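Planning the Second Bench: Gallery

We have been asked several times what the two-arm set-up looks like in use and what it would cost to do the same again. This page covers both. The pictures show the cup and marker task, which is the one we have used for comparing quotes, and the notes between them are taken from the planning file for the second bench at Ilberg. Tavion Kapoor kept the file and Oratile Nel checked the sums.

The request was for 2 more arms, a table to carry them, grippers, wrist cameras and the cabling. We asked for prices from Tronutden and Graneo on the same list, so that the two quotes could be read side by side. They could not be at first. One priced the grippers with the arms and the other put them on a separate page with the cameras, and it took a second round of letters to get the same items in the same rows.

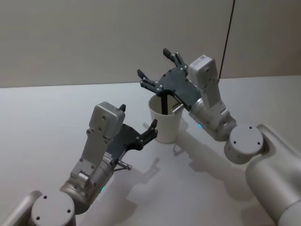
Both arms at the cup, wrist cameras fitted.

What we ask of the table

The plain top stays. A pale matt surface is easy to wipe, and small items are easy to find on it. The top for the second bench should be the same finish and the same height, so that anything set up on one can be moved to the other without starting again.

Depth is the measurement people get wrong. The first drawing for the new bench had a top 67 cm deep, copied from an office desk. With two arms facing into the middle, that leaves too little room behind the work. The drawing now says 84 cm, and the room has been measured again with the door open. The width is 180 cm, which fits between the radiator and the sockets with enough left over for a chair.

The wall behind should be left clear. There was a plan to put shelves on it and we have taken that out of the budget. Storage goes on the opposite side of the room, where there is already a run of cupboards that need only new hinges.

Arms and grippers

We are asking for the arms as matched pairs. Mixing makers would have saved a little on the first order and cost it again in spare parts. The same goes for grippers. Two-finger parallel grippers do all the jobs on our list, and a single type means one box of fingers, screws and tips for both benches.

Spare fingers are on the first order this time. Last time they were left for later, and later fell in the next budget year. Delivery then took until August.

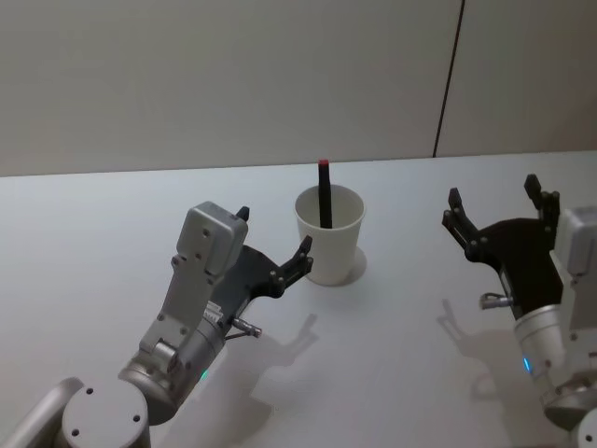
Tumelo Lekota wrote in after the draft went round: please put the service contract on its own line. If it is folded into the price of the arms it looks like a one-off, and then the second year arrives and there is nothing set aside for it. I would also ask both suppliers what happens to the price if you only buy one pair now and the next pair a year later.

We have done the first of these. The service contract now has its own line, with the first year and the following years shown separately. On the second point, Graneo will hold the unit price for a later pair if it is named in the first order. Tronutden will not, but its call-out charge is lower. Both answers are in the file.

Small items

These are cheap and they were missing from the first budget altogether. Paper cups, marker pens, tape, cable ties, labels and wipes all came out of the general stationery money, and the office was right to complain. There is now a consumables line. It is reviewed at the same time as the service contract, and whoever is running the bench can spend from it without a form.

Buy the cups in one size and stay with it. When we changed to a cheaper cup halfway through a run, the new ones were narrower at the base and the earlier results could not be compared with the later ones. The order now gives the size and says no substitutes. Markers are ordered by the box from the same supplier as the cups, to save on carriage.

Cabling

Cables have had more of our time than anything else on the list. Each wrist has its own, and they have to be long enough for the full reach without catching on the table. Tài Cù has drawn up a cable schedule with lengths, connectors and a spare for each type. Please use it when ordering and do not guess from the old invoices, which list two lengths that were sent back.

We also need more sockets. The electrician's quote covers a new run along the side wall with a switch that can be reached from the chair. This is building work and comes from the building budget, so it has to be asked for separately and earlier than everything else.

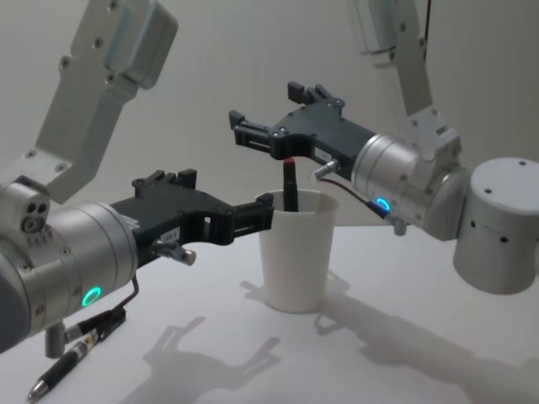

The remaining question is staff time, which neither supplier can price for us. Setting up the first bench took longer than the delivery and fitting put together. For the second we have allowed for one person to be free of other duties until the arms are running, and for a second person to join for the calibration days. Oratile Dlamini has agreed to the first part. The second is still open and depends on whether the Zulu project finishes when it is meant to.

Training is in the Tronutden quote as a half day on site. Graneo charges for it. We have added it to the Graneo column so that the totals match, and marked it in the notes.

Order of work

Electrics first, then the table, then the arms. Grippers and cameras can come with the arms or after them, but should be ordered on the same day. Consumables can be bought at any time and kept in the cupboards.

The full price comparison, the cable schedule and the room drawing are in the planning folder. Corrections to Tavion, please, with the row number.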